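Bin-picking cell budgeting

Bin-picking cell budgeting is the process of estimating, scheduling and approving the purchase of a robotic workstation that takes mixed items out of an open container. It differs from budgeting for a conventional pick-and-place cell in that the parts arrive in no fixed position, so a larger share of the money goes to sensing, software and trial time. The term is used mainly by small and mid-sized buyers who assemble a cell from separately purchased parts. Large buyers more often order a complete system under one contract.

Background

Early budgets for robotic picking were often prepared by copying the format used for machine tools: one line for the machine, one for installation and one for training. The format worked poorly for bin picking. In a report for the parts distributor Pekholm, the planner Shuzhen Shi found that the arm itself was the easiest cost to predict and that overruns came almost entirely from items entered under "miscellaneous." Her report proposed breaking that line into named accounts, and the layout was later adopted by the Dakerport training center and by several of its member shops.

Cost categories

Most budgets separate the robot and its controller from everything mounted on or placed near them. The robot category normally includes the arm, the controller, the handheld teaching device, the connecting cables and any software license needed to run the arm from an outside computer. Used arms are common in this kind of project. Buyers of used equipment are advised to confirm that the license can be transferred and that the seller is supplying the original cable set.

The gripper is usually a separate purchase with its own lead time. A budget should state whether the price covers the mounting flange, the air supply or power lead, and a spare set of fingertips. Fingertips wear faster than any other part of the cell and are treated as a consumable in the Dakerport layout.

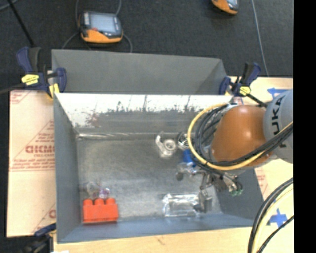 Workholding and containers are the category most often left out of a first draft. Bins, tables, clamps, tape and covering board are cheap one at a time, and many are bought from petty cash without being charged to the project. Bar clamps holding metal bins in place on a wooden surface, for instance, are an inexpensive substitute for a welded fixture and allow the layout to be changed in an afternoon. Cable dressing belongs in the same category. Where a hose and a bundle of black cables loop outside the arm and hang over the bin, the planner should allow for replacement lengths and for the time needed to reroute them. Test items are also entered here. A useful set mixes easy and difficult surfaces, such as a solid-colored toy block, clear packaging and shiny metal, as transparent and reflective items place the heaviest demands on the vision system.

Sensing is budgeted last in many plans, although it affects the choice of bin. Bare metal walls reflect overhead light, and a buyer may have to pay for either a matte lining or a different lighting arrangement. Asger Baldursdóttir, who prepared the equipment plan for Sturby, priced both before choosing a camera and listed the difference as a separate line.

Phased purchasing

A phased plan divides the purchase into stages, each approved on its own. The Sturby plan had 4 stages: arm and controller, gripper and bins, sensing, and guarding. Money for a stage was released after the previous one had been tested with the buyer's own items. The supplier, Þrastardóttir, held its prices for the later stages until March in return for a deposit on the first.

Phasing lowers the amount at risk but can raise the total. Shipping is paid more than once, and an integrator may charge for each visit. Baldur Lund has argued that guarding should be moved to the first stage in any shop where people work beside the cell, and later versions of the Sturby plan follow his order.

Trial time

Staff hours spent on setup and testing are a real cost even when no invoice is issued. Pekholm recorded 497 hours between delivery of its first arm and acceptance of the cell. Halldóra Vigfúsdóttir, who reviewed the figures, recommended a reserve of up to 50 percent of the planned setup hours for any buyer without earlier experience of mixed-item picking.

See also

Robot cell layout
End-of-arm tooling
Equipment leasing
Acceptance testing

Contact the editors | Copyright and reuse terms | Back to top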